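Last updated: 2026-01-09

Dye bench, wool series, second round

Picked up where the madder tests left off. The question is still why the Saltel skeins come out two shades browner than the Rees skeins from the same pot. Both were scoured together, both were mordanted together, and both went into the bath at the same minute. The yarn labels claim the same weight and the same breed mix. I no longer trust the labels.

Setup this morning: 200 g of each yarn, split into small skeins and tied loosely with cotton. Alum at 12 percent of dry fiber weight, no cream of tartar this time. Setsuko Nakajima wanted the tartar left out so we could rule it in or out as the cause of the dullness in the earlier set. Mordant bath held just under a simmer for an hour, then left to cool with the lid on. Skeins squeezed by hand and not rinsed.

The madder is from the Jurkus sack, the one opened last April. It has been soaking since yesterday. I poured off the first soak water, which was yellow and smelled of hay, and kept it in the spare bucket in case we want a peach later. The roots went back through the grinder and looked better for it – more even, fewer long strings.

Bath went on with tap water for pot A and tap water plus a spoon of chalk for pot B. I kept both at 60 C on the Vela thermometer. It reads a degree high against the glass one, so take that off when comparing with the old pages. Pot A crept up to 68 while I was on the phone. I moved it off the ring until it came down, but that may be enough to spoil the comparison.
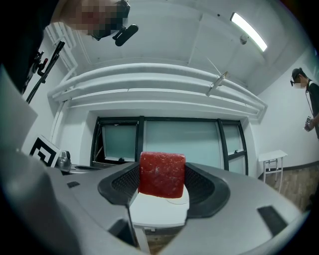 Does chalk make madder redder? In our pots it has pushed the color away from orange and toward a cooler red, and the effect is stronger on the Rees yarn than on the Saltel.

Pot B skeins came out after 20 minutes for a first look, then went back in. Rees was already a clear red. Saltel was closer to brick. Pot A was orange on both yarns at that stage, with less difference between them. That points at the yarn more than at the madder, but I want a burn test and a second scour on the Saltel before writing it up. If there is spinning oil left in it, one wash in soft soap would not have shifted it all.

Final pull at two hours. Skeins left to cool in the baths, then one rinse in lukewarm water. A lot of loose powder came out of the Rees skeins, less from the Saltel. Everything is on the rack away from the window. No judging color until they are dry.

Sample cards: the new set starts at 1249. Write the number on the card and on the tag, in pencil. Ink ran on three tags from the last set and I had to guess at two of them from the knots.

Still to do:
– scour the Saltel again, hotter, with washing soda, and keep one skein back unscoured
– repeat pot A with someone watching the temperature
– ask Setsuko if the tartar should go back in for the next set or stay out until the Saltel question is settled
– order alum, the tub is nearly down to the scoop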